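How to Survive Your First Ten Matches in Vandov

So you downloaded Vandov because it was free and your friends wouldn't stop talking about it. Then you dropped into Sonport with 39 strangers, picked up a frying pan, and died before your boots finished loading. Welcome. We've all owned that frying pan.

This guide covers the solo queue on the Sonport map. Duos play differently, mostly because there's someone else to blame.

Before you drop

Open Settings, then Controls, and turn off Auto-Swap. It's on by default and will cheerfully trade your good rifle for whatever you run across. While you're in there, set field of view as high as your machine can stand and turn the music off. The music is lovely. It also covers footsteps.

Pick Rewi as your starting character. Her dash is on a 21-second cooldown and does exactly what you expect, which can't be said for Perken, whose grappling hook is best thought of as a way to hit walls faster.

Step 1: Land on the edge of downtown

The middle of downtown has the best loot and half the lobby. Wait until the flight path has passed over it, count to five, and jump. You'll glide down a few blocks out, where the chests are worse but you get to open them.
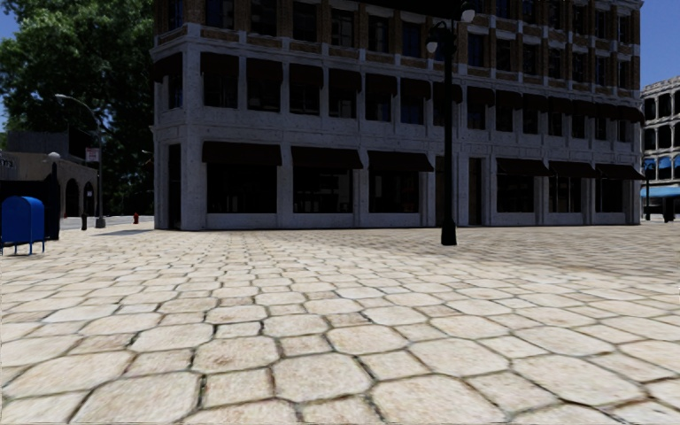 Once you're on the ground, get inside within ten seconds. Any door will do. Standing outside to read the map is how other people earn their first kill of the match.

Step 2: Loot by the clock

You have until the first ring closes, and it's tempting to spend all of it checking every drawer. Don't. Leave when you have these:

One gun you can hit things with
A second gun for when you can't
Two shield cells
Any helmet, including the ugly one

A purple scope isn't on the list. I've thrown away whole evenings looking for a purple scope.

Step 3: Move along the walls

Cross streets at corners, at a sprint, and never in a straight line. If you hear shots, stop and work out where they're coming from before you pick a direction. New players tend to run at the noise. It's exciting — and it puts you third in line at a fight where two people are already aiming.

Ring damage is small early on, so if you have to choose between a little ring damage and an open intersection, take the damage and patch up later.
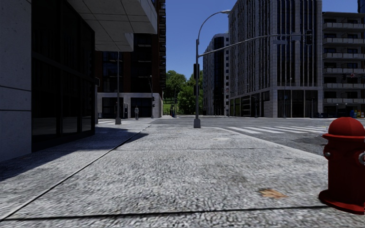

Street level in Sonport, near an intersection.

Step 4: Pick one fight

You want one kill before the final 17 players, mainly for the ammo. Look for somebody who's healing or looting, fire first, and use Rewi's dash to get behind cover when they turn around. If you miss the opening burst, leave. Your pride respawns, you don't.

Step 5: Spend your coins

Each match you finish pays out coins, and the first thing worth buying is the extra backpack slot at 400. The shop will try to sell you a hat first. Buy the slot, then the hat.

If you're still landing in the bottom half after ten matches, go back to Settings and check that Auto-Swap stayed off. Patches like to turn it on again.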